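Speaker notes – "What the Kitchen Drawer Knows: sorting out a house when you don't want to"
Library evening, 15th December

Start without the slides. Wait for the coats to stop rustling.

Opening line: my aunt, Zdenka Dimitriou, left me a house in Tidenitz and 443 jar lids. No jars. Pause. If they laugh, go on. If they don't, go on faster.

Ask who has cleared out a parent's place. Hands. Ask who still has the boxes. Same hands. 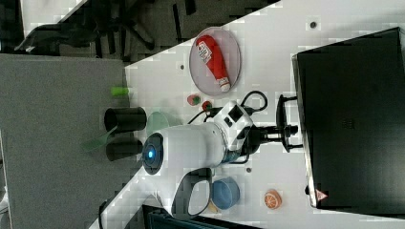

Explain the Verbeke rule. Frans Verbeke cleared houses for a living in Traluvitz, and he always began with the kitchen. Bedrooms make people cry and garages make them start projects. A kitchen just makes them irritable, and irritable people throw things out.

Tell the can opener story. My cousin Ermira and I argued for an afternoon over a can opener that neither of us could get to open a can. She won. It lives in her drawer now, not opening cans in a new location.

(Skip the will. Last time I did the will we ran over and a man asked for legal advice.)

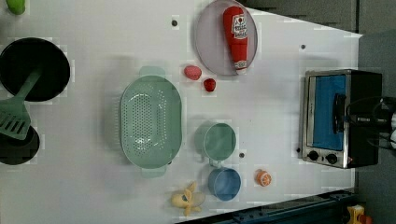 Middle section. Three piles: keep, give, argue. The third will be the tallest. Put a date on it. Ours was the end of June, and we missed it, but we missed it with a date, and that felt more adult.

Mention cost. The skip, two trips to the dump and the van came to 2,888, and I could have bought a lot of jars for that. Let them do the math.

Now plates. Everyone inherits plates. Read the letter from Amra Leka, who was offered the same dinner service by both sides of her family and moved to a smaller apartment in self-defense. Read it slowly, it's better than my material.
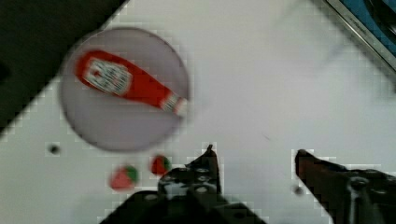 One plate. Easy to love when it comes alone.

Sets are where the trouble starts – you can't give away eleven of something without explaining the twelfth.

Then the "just in case" problem. Aunt Zdenka was ready for a dinner for forty. She didn't like company.

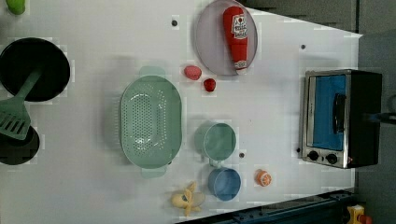 Pan, spatula, colander. You could feed a student on less.

Homework: one drawer, tonight, before bed. Don't buy organizers first.

Questions. Ljubica Papadopoulos has the microphone and will not give it to anyone with a story longer than mine. Stack the chairs after.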